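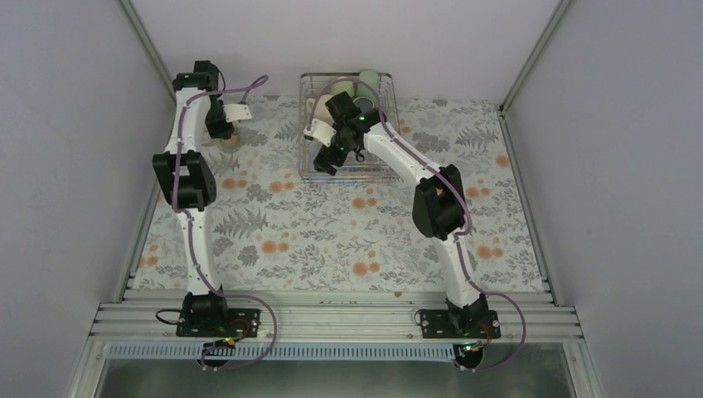

3.2 Cup storage and draining

Cups were stored upright or inverted in an open wire basket on a tabletop covered with a floral-patterned cloth. Placement within the basket was left free. The wider survey logged 331 placements over 14 sessions; cups near a wall of the basket were moved less often than those in the middle.

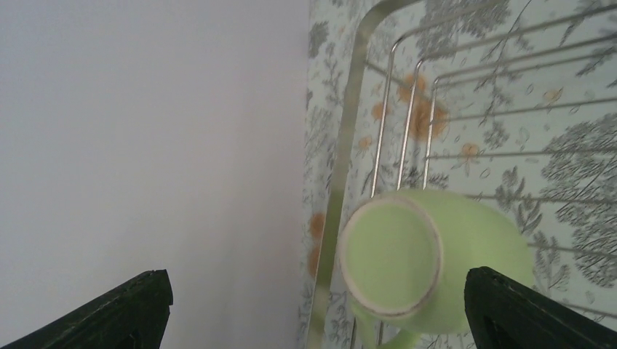

Domestic Storage Group, Simdale

Figure 4. Light green mug in front of the wire loops.

Wire rods leave most of the cup exposed to air — a point raised by Dramani and Nyarko (April draft). Pastel glazes were preferred for coding, as marks remain legible on them. A faint brownish streak was coded as "scuff or stain" without further distinction (Fig. 5).

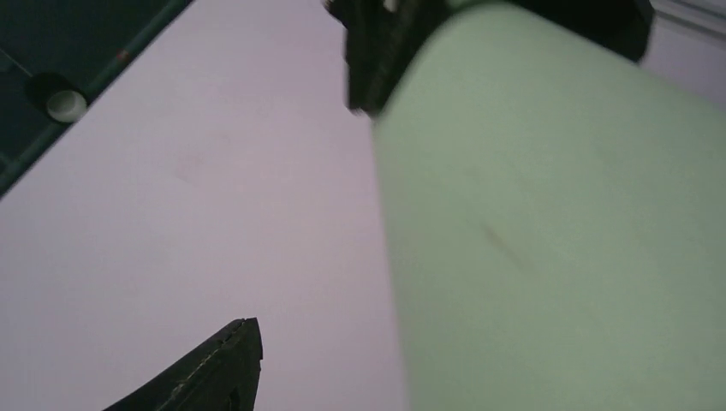 3.3 Coding of surface marks

Marks were coded by A. Bogale and checked by N. Appiah.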